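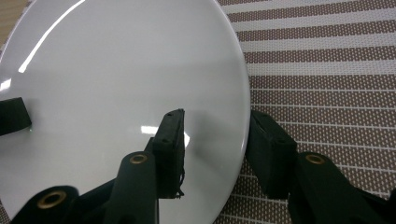 Relu Ene wrote to ask whether the hand-held grippers should be ordered before the arm, with it or after it, and whether the money would be better spent on a second arm if there is only enough for one or the other. We get that question often enough that the answer is now part of the product page.

Order the hand-helds first. They ship sooner, they need no floor plan, and your people will learn what the fingers can and can't hold before anything is bolted down. A second arm is worth thinking about once the first one is busy most of the day.

Gondside Hand-Held Gripper
Sold and serviced by Graltside

Price per gripper: $800
Spares kit: $400
Fingers: pivoting linkage, dark green plastic, brass grommets at the joints
Contact pads: black foam, replaceable
Camera: mounted on the tool, included
Batteries: none, the fingers are worked by hand
Lead time: see Delivery below

What it is for

The Gondside hand-held is used by a person to do the job the arm will later be asked to do. The fingers and pads are the same parts fitted to the Gondside arm-mounted gripper, so a grip that works in the hand can be tried on the arm without changing the tool. Customers use it for tabletop work: dishes, lids, trays, packaged goods, linens.

It is not a lifting tool. If the item is heavy enough that you would use both hands and think about your back, look at the Vanhove clamp instead.

How many to buy

Two per station is the usual order. One is in use and the other is on the shelf with fresh pads. Sites that buy one per station lose time whenever a pad is changed, and sites that buy three tend to rob the third for parts, at which point a spares kit would have been cheaper.

If you are only trying the idea out, buy one gripper and one spares kit. That comes to $1,200 before shipping and is enough for a proper trial at a single table.

Pads are the running cost

Most budgets we see have a line for the gripper and nothing for pads. Foam wears. The corners and edges go first, and you will see loose fibers some time before the grip gets noticeably worse. Change both pads of a pair together. A new pad against an old one closes unevenly and makes thin rims harder to hold.

In our own shop a pair lasted more than 67 hours on mixed tableware. Yours may last longer on soft goods, or less if your staff press down on hard edges to find the grip. Keep a note of when each pair went on and you will have your own figure by the end of the trial. That figure is the one to put in next year's budget.

The spares kit contains pads, grommets and one complete finger. Pads are also sold on their own. Please don't cut replacements from sheet foam. The density is different and the thickness is hard to keep even by hand.

Smooth and shiny items

Glossy white pieces, like the disc on the striped mat at the top of this page, need some planning. Overhead lights show up on them as bright streaks, and the gripper throws its own shadow as it comes in. If most of your items are glazed or polished, allow money for lighting at the station. A diffuser over the existing fixtures is often all it takes. Moving the table out from directly under a fixture costs nothing, so try that first.

Round items are best taken at the rim, one pad on each side. Foam on a smooth curved face, away from an edge, doesn't have much to hold on to. For flat pieces with no rim you can reach, we sell the Dodia suction tip, which fits the arm but not the hand-held.

Space and table

A station needs a table at normal working height and clear room to swing an elbow. Leave the table covering you intend to use in production. A woven mat gives a little and lets a finger get under an edge. Bare wood or steel doesn't, and a trial run on one won't tell you much about the other. If you plan to switch coverings later, say so on the order form and we will talk it through with you.

Training time

Allow a morning for each person. The grip itself is easy to pick up. Slowing down takes longer, and so does keeping the free hand out of the camera's way. Darius Ursu runs the sessions at our shop and can come to you for the cost of travel. Ask for him early – he is booked well ahead most of the year.

Delivery

Grippers and spares kits in stock ship within the week. Arm-mounted versions are built to order. Orders for the arm-mounted gripper received after 22/10/2019 will be scheduled into the November build, and we can't move anyone up the list. Hand-helds are not affected.

Returns and repairs

Unused grippers can be returned in the original case. Used ones can't, but we will repair them. A loose grommet or a stiff joint is a bench job and usually goes back to you in two working days. A cracked linkage arm means a new finger, which is in the spares kit if you have one. Send the whole gripper in its case, with the pads left on, so we can see how they have been wearing.

Ordering

Send the number of stations, a list of the items you plan to handle and a photo of the table. For orders with an arm, include the ceiling height and the location of the nearest outlet. Quotes are held for thirty days. Shipping is quoted separately.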